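Zindness Home & Workroom Forum > Surfaces and Finishes
White desk tops: keep them or change them?

marzena_k
Posts: 16
Good evening to all. I would like to ask the opinion of people who have lived with white desk tops for several years. We rent a workroom on Cardoso Street and we must decide before March if we order the same white tops for the second room or if we take a darker color. In the first year I was very satisfied, the room felt bigger and we needed less light in the afternoon. Now I see gray marks everywhere. I wipe them with warm water and a little dish soap, and some of them go away and some of them stay.

oldbench
Posts: 223
Keep the white. Every color shows something. I had a black top and I could write my name in the dust by lunch. What are you wiping with? If it's a paper towel, stop, use a damp microfiber.

marzena_k
Posts: 16
Thank you, oldbench. It is a cotton cloth, but maybe an old one.

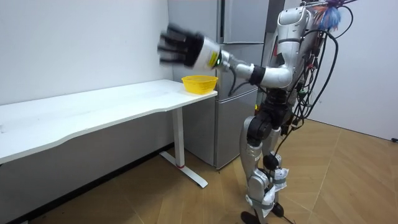
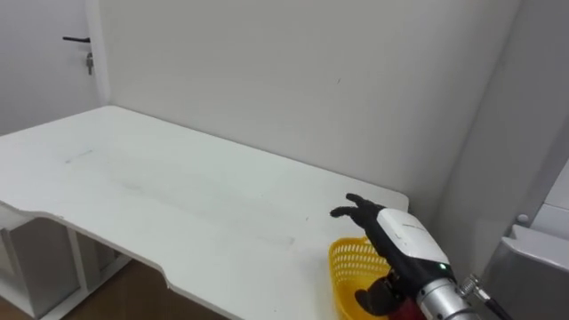

White top and wood floor. The gray smudges are easier to see in the second one.

pelican_stairs
Posts: 24
I have to disagree with oldbench. Dust you can wipe off in a minute. Gray scuffs on matte white are another story, they get into the texture and you scrub until you have a shiny patch, and then you look at the shiny patch forever. With a warm floor like that I would go with light oak or a sand color. White next to brown is a hard contrast anyway.

oldbench
Posts: 223
The contrast is the best part of it. And a sand top on a brown floor looks like a waiting room.

tilde77
Posts: 7
We use Clarar cream on ours, a small amount and a soft sponge, then rinse twice. It took off most of the pencil and rubber marks. It did nothing for one dark line, I think that one is a scratch. Try it on the underside first.

marzena_k
Posts: 16
I did not know this cream, I will look for it. There is also a short dark streak toward the left side of the table, and I am afraid it is the same case as your line — I can feel nothing with the finger, but it does not move with soap.

tilde77
Posts: 7
If you feel nothing, there is still hope. Leave the cream on for a minute or two before you rub.

pelican_stairs
Posts: 24
Or order one sample in a darker shade and put it on the floor for a week. Skasetti sends them if you ask. Look at it in the morning and again with the lamps on.

marzena_k
Posts: 16
This is a good idea and I will do both. My colleague votes for white, I am nearly decided for oak, so the sample will help us to argue with less noise. I will write again when it arrives.

oldbench
Posts: 223
Your colleague has taste.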